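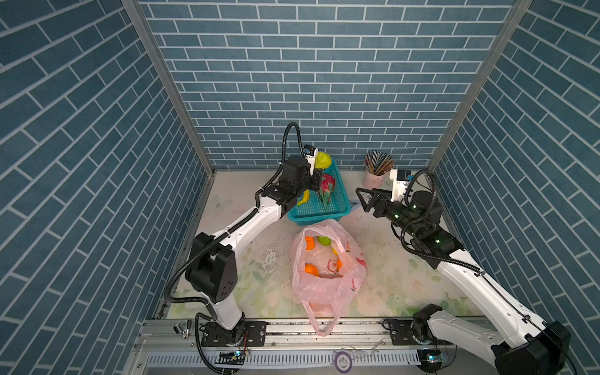 ## Pimesum open day – notes from the visit

Typing this up on the train before I forget half of it. November, gray, cold enough for the big coat. Doors at 10, I got there at 10:40. Wrong bus. If you go next year, it's the 566 and you get off at the stop after the river, the one before drops you on the wrong side of the rail yard and you walk twenty minutes along a fence.

Entry free. Coat check 20 crowns, coins only!! Bring coins.

For anyone who hasn't been: Pimesum does home and office storage stuff. Baskets, bins, drawer inserts, desk sets. Once a year they open the whole building, sample rooms included, and the suppliers come with tables in the main hall. I go for the sample rooms. Everybody else seems to go for the seconds shelf downstairs (more on that later, I was not immune).

### Main hall

Packed by 11. Skipped the welcome talk, could hear it through the wall anyway. Very long.

- **Grakis** – drawer dividers, same as last year but now in a deeper size. Finally. Mine at home are all too shallow for scissors standing on edge. Took a leaflet.
- **Skever** – hooks and rails. Nice hooks. Prices not nice.
- **Iglesias** – shopping bags and produce bags, a whole wall of them sorted by color. You could take two home. I took two. OK three.
- A table with no sign on it at all, jars. Asked about lids, got a shrug.

Coffee in the hall was fine, the line wasn't. There's a second coffee point on the upper floor next to the restrooms, no line, same coffee. Go there.

### Upstairs, desk things

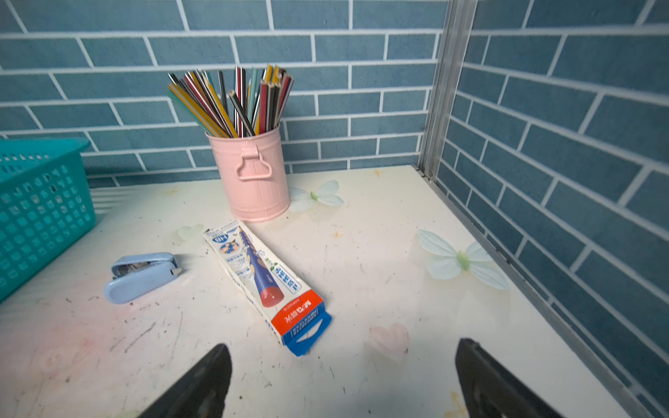

Pens and pencils are my weak spot, I should say that first. My desk at work is a disgrace and every year I come to this thing hoping to fix it, and every year I come home with another cup. The talk up here was on sorting a desk, what gets to stand up and what has to lie down, and it was better than it sounds. Pencils stand, fine, everyone agrees. The pink metal one shaped like a little bucket is the one I want, with the loop handle on the front, and it takes a proper fistful of colored pencils and lets them fan out. Staplers are the problem. Too wide for a cup, so they end up lying on their side wherever you last put them, and mine does exactly what the light blue one does. Somebody behind me asked about product boxes, keep or throw. There was a white M&G one out, blue pencil printed along it, end flap poking out. I am a keeper. I keep all of them. Was told gently that a box with its flap hanging open takes up twice the room. Point taken.

Hedvika Baláž ran this session, and I'd go hear her again. Fast talker, no slides. A few things I scribbled down:

- one basket per desk, not three. Anything that doesn't fit in the one goes in a drawer
- mesh sides or holes so you can see what's at the bottom
- sharpen everything before it goes back in the cup (I never do this)
- if a thing has moved four times in a week it hasn't got a place, give it one

Somebody wanted to know about cables. She said cables were a different talk. Laughter. Shame though, I'd have stayed for it.

The blue-gray brick walls are good by the way. White grout lines, very neat. My kitchen is beige and I have been thinking about that color the whole way home. Asked at the desk whether they sell the same pattern, they said to write an email, so I will write an email. If anyone has put up brick-pattern panels in a rental and gotten them off again, tell me how it went.

### Lunch

Soup and bread, canteen on the ground floor. Lentil. Decent, needed salt, the salt was on the *other* counter. Lost my table going back for it. Ate standing up next to a very nice couple who had driven 135 kilometers for the seconds shelf and were already done and loaded by noon. Pros.

### Groceries and fruit, afternoon

Smaller crowd after lunch. People leave once the seconds are picked over, so the afternoon is really the time to come if you want to look at anything properly and ask questions. This part was all about food shopping. Bags, baskets, how fruit should sit once you get it home. 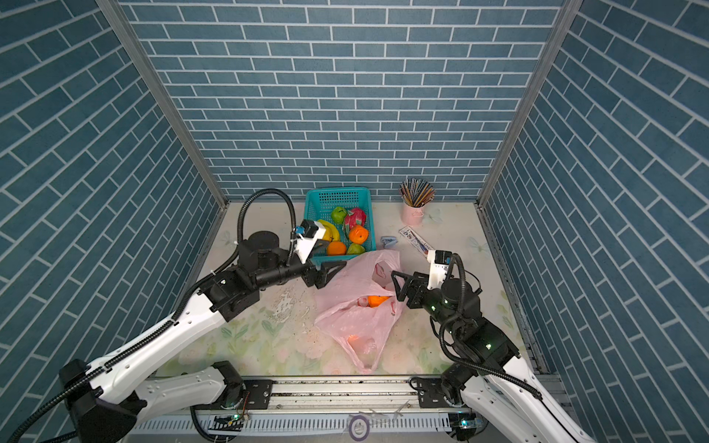 *Fruit by the basket and by the bag: the pink bag has the orange in it, the dragon fruit sits with the apple and the pear.*

I like a fruit basket that isn't a bowl. In a bowl the bottom layer goes soft and you find out a week later. In the turquoise one with the grid sides everything's on show, apple, banana, pear, oranges, and air gets in as well. The thin pink bag is the sort I have a hundred of under the sink. You can see an orange right through it, which is handy in a fridge drawer, less handy on a shelf where it slumps. Mine always slump.

The tabletop with the little pastel flowers had crumbs and smudges on it by the way, so it looked like a real kitchen. Mine has the same crumbs. I'd like that print as a wipe-down cloth, didn't see one in the shop.

Question I wanted to ask and didnt: do bananas go in with the rest or not? My mother says never. There was one in the basket, so I'm going to quote that at her.

### Seconds shelf

Fine, yes. Went down "just to look" at half past three. Mostly lids by then. Got:

- two small baskets, one with a scratch I can't find anymore
- a drawer insert, wrong size for my drawer, bought it anyway, will measure the *other* drawer
- a cup. Not the pink one. They don't do the pink one in seconds, I asked twice

17 crowns for the insert, wich is nothing. The baskets were more but still less than in the store.

### Practical stuff for next time

- The elevator is slow and small, stairs are on the left past the coat check
- Upstairs sessions fill up, be at the door early. No booking
- They close the coat check before they close the building. Found that out at the counter with a lady holding the keys
- Card payment in the shop, coins for everything else
- Bring your own big bag. The produce bags from the hall will not hold two baskets and a cup, I tried
- Last 566 that connects with the train leaves at ten past five

Still to do: write the email re the walls, measure the drawer, find the Grakis leaflet, which I think I left next to the soup.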